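Recording scooping demonstrations with two arms

Updated 10/02/2019

These notes cover one task, moving glass beads between bowls with a spatula, but most of the steps apply to any pouring or scooping job.
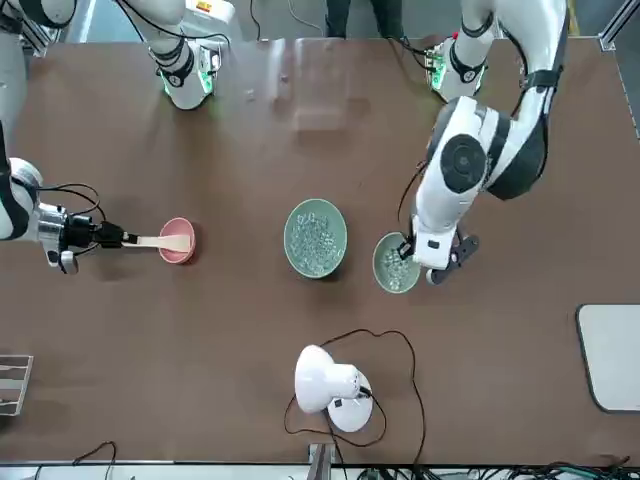
Beads are a good first material. They roll, they spill, and a policy that has only seen solid blocks will do badly with them. Expect to spend a full afternoon on your first usable set.

Before you start

Put the large bowl in the middle and a small bowl on each side. Mark the three positions on the table with pencil so you can return to them. Home both arms, then check that neither elbow can reach the other at full stretch.

Close the right gripper on the spatula by its handle, a little behind the balance point. If the blade droops when you lift it, open the gripper and try again further forward. Do not tape the handle. The tape creeps and your later episodes will not match the early ones.

Recording an episode

Open Piment and create a new task folder. Set the episode limit to 52 seconds. Start recording, wait for the timer to move, then begin.

Keep your movements slow and even. Scoop from the large bowl, pause over the small one, tip, and return. If beads land on the table, carry on to the end and tag the episode "spill". We used to delete these at Jisville, and the first model we trained had no idea what to do after a miss.

Stop recording only when both arms are still.

Varying the set

After every four episodes, change one thing:

Move a small bowl by a few centimetres.
Change how full the large bowl is.
Move the lamp, or turn its shade.

Change one at a time and write it in the notes field. Our September set had 57 episodes and about 3 of them had notes, so we could not tell afterwards why some went wrong.

Checking and exporting

Play back the first and last episode of each batch at normal speed. Look for dropped frames and for the spatula slipping in the grip – a slow slip is easy to miss while you are driving. Then export in the Kwok format and copy the folder to the Fletent drive before you clear the table.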